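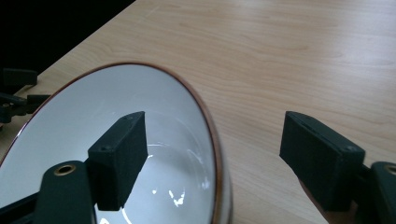

Refinishing a dining table for a community lunch room: oil or varnish?

I am writing on behalf of a small residents' association which manages a shared dining room of 14 places. We have been asked to decide how the tables should be treated before they return to regular use in January. The wood is light in colour, much like the pale tabletop with the fine wavy grain shown with this post, and the members are anxious that it should not turn orange or dark. The room is used for a hot lunch every Wednesday and for occasional meetings in the evening. The tables are wiped after each sitting with a damp cloth and a mild soap.

The former finish was a varnish of unknown make, applied before the present management took over. It had begun to flake at the ends and has now been sanded back to bare wood. Two proposals are before us. The first is a hard wax oil, which one of our members has used at home with good results. The second is a water-based varnish in a matt finish, which the local supplier, Virkard, recommends for rooms in public use. The cost is broadly similar once brushes and cloths are included.

We should be grateful for guidance on the following points. Which of the two finishes will keep the wood closest to its present colour? Which can be repaired in part, without stripping the whole table? How long must the tables be left before hot dishes may be placed on them? We would also welcome advice on grit, as the person who did the sanding stopped at 120 and was not certain whether to go further.

Posted by the secretary, Flevero House Residents' Association

Zainab Edet

I have been responsible for the furniture in two day centres and have used both kinds of finish on light wood. My remarks apply to solid wood. If your tables are veneered, please establish this before any further sanding takes place, as a veneer can be cut through in a few strokes. Look at the underside and the ends: on a solid board the grain on the top will carry on over the end.

With regard to colour, the water-based varnish will make the smaller change. An ordinary oil gives bare wood a wet look and this remains after it has dried. On pale timber the result is a warmer, more yellow tone, and it deepens over the years. Some makers sell a hard wax oil with a small amount of white pigment, intended to counter this effect. It does so fairly well, but it must be stirred thoroughly and often, otherwise the first table and the last will not match. We had exactly this trouble and had to redo two of the six tables.

You may see for yourselves what oil will do by wiping a small area with a cloth dampened with white spirit. The colour while it is wet is close to the colour you would have under a clear oil. Open the windows and keep the cloth away from any flame.

With regard to repair, the oil is greatly to be preferred. A ring or a scratch can be rubbed down by hand, oiled again and left overnight. A varnish repaired in one place nearly always shows a border. In practice one waits until the whole top is shabby and then does it again from the beginning. At the first centre that was after four years. The second was oiled, and each table received a fresh thin coat every summer, taking one morning in all.

Cloths used for oil can heat up and catch fire by themselves if they are left in a heap. Lay them flat out of doors to dry, or soak them in water before disposal. Please make sure that every person helping has been told this.

As to grit, 120 is a reasonable place to stop for neither finish. Go on to 150 and then to 180. For oil I would not go finer than 180, unless the tin says otherwise, as a very smooth surface takes up less of it. For water-based varnish, wipe the bare wood with a damp cloth, allow it to dry and sand lightly by hand before the first coat. This removes the raised fibres. Use three thin coats on the top and two on the underside - the underside is often forgotten, and a table sealed on one face alone may bend.

For hot dishes I would allow a full fortnight in either case, and would use mats even then. The tin will state when the surface is dry to the touch, but this is a different matter from being fully hardened.

Jibrin

Varnish. We oiled ours and there were tea rings inside a month. Members do not use coasters whatever notice is put up. 180 grit is fine.

Clinitz

I agree with most of the first reply, with one reservation. The type of soap matters more than has been suggested. Strong kitchen sprays will dull a hard wax oil quite quickly, and in a shared room it is difficult to control what is kept under the sink. If different groups clean up after themselves, I would lean towards the varnish for that reason.

I would also ask the association to treat one table first and put it into use for several weeks before the others are begun. An offcut or the underside of a leaf will serve for the colour test, but it will tell you little about wear. Keep a written note of the product and the number of coats, and tape a copy beneath one of the tables. Whoever has this task next will then know what they are sanding off.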